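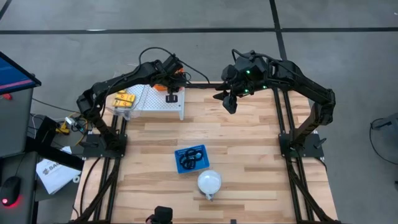 Kekana Workshop Writers, Tuesday-free Fiction Page

Jonalyn Cabanatuan did not believe in the second arm. She had barely believed in the first.

"One arm drops things," she said. "Two arms drop things to each other."

Her brother kept his head under the desk, where he was looking for a plug. He had spent 300 dollars on the rails alone, and he had named the left arm Plollitz and the right arm Bindora, as if names would help them get along. The right one had three green lights on its gripper. He took the lights as good news. Jonalyn's toaster had a light too, and it burned everything.

"It's going to hand over the light bulb," he said.

"To who?"

"To the other arm."

"And then what does the other arm do with it?"

He came out with dust on his ear and didn't answer. The bulb stood on the planks in front of the blue basket, frosted and round. She moved her coffee to the windowsill.

He had a printout from a forum where a man called Ostusard claimed 200 handovers in a row without a miss. Jonalyn read it twice. Ostusard didn't say what he had been handing over. She guessed socks.

"Thirty seconds," her brother said. "Give it 30 seconds before you make the face."

"I'm not making a face."

He pressed a key. Bindora hummed, thought it over, and swung toward the bulb in small, careful jerks, the way their aunt got out of a car. The fingers opened. They closed on the air beside the glass. Then the arm rose, very sure of itself, and carried nothing across the table to Plollitz, who took it.

Both arms stopped. On the screen, a line of text came up: TRANSFER COMPLETE.

"Well," said her brother, "the timing was good."

Jonalyn looked at the bulb, which hadn't moved. She asked how many of Ostusard's 200 had gone like that, and he said that was a mean thing to ask at this hour. Then he bent over the keyboard and started it again. She went to get her coffee, and stayed by the window to drink it.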